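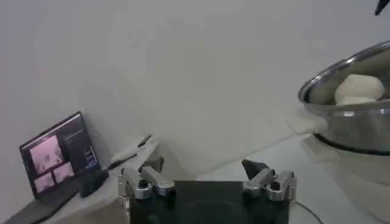 Arms near food: the questions we keep getting
House rules for the test kitchens at Manby and Vistport. Last changed in May, after the flour.

Who wrote these rules?
Teodor Mazurek wrote the first lot on the back of a delivery note. The rest of us have been adding clauses ever since. Complaints go to him, preferably in writing, preferably on Thursday when he's out.

Are they a substitute for the proper standards?
No. The law and the machine's own manual come first. If our rules are stricter, follow ours. If they're looser, tell us, and try not to look pleased.

Can I reach in while the arm is paused?
A pause is a promise made by software. Press the stop, check the light, then reach. Rule 6 is short for a reason and still gets broken more than the other 31 put together.

My grippers look clean. Is that enough?
Hinges and screw heads hold on to dough as if they were paid to. Take the fingers off, wash them, dry them, and sign the sheet. Signing the sheet first doesn't count as washing.

Where does the laptop go?
Wherever you can see it without leaning over the bowl. Laptop hands are not food hands, so wash between the two.

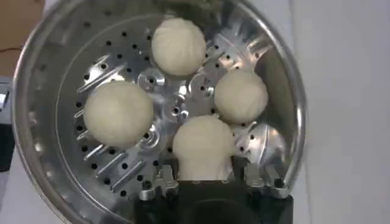

Can we eat what the arm has handled?
Only if the fingers, tray and table were all cleaned and signed for before the run. Otherwise it's test dough and goes in the marked bin, however nice it smells.

How hard may the arm squeeze?
Start at the lowest setting that holds the piece and go up one step at a time. Write down where you stopped. "Felt about right" has been entered in the log seven times and helped no one.

Is live steam allowed?
Yes, at Vistport, with the hood on and a second person at the stop. Manby has no hood, and an open window isn't one.

Ghauri does it differently. Why can't we?
Ghauri has its own rules and its own insurers. When you're at Ghauri, do as they do.

What do I do if something goes wrong?
Stop the arm, leave everything where it is, and ring 1450. Tidying up first is kind, and ruins the report.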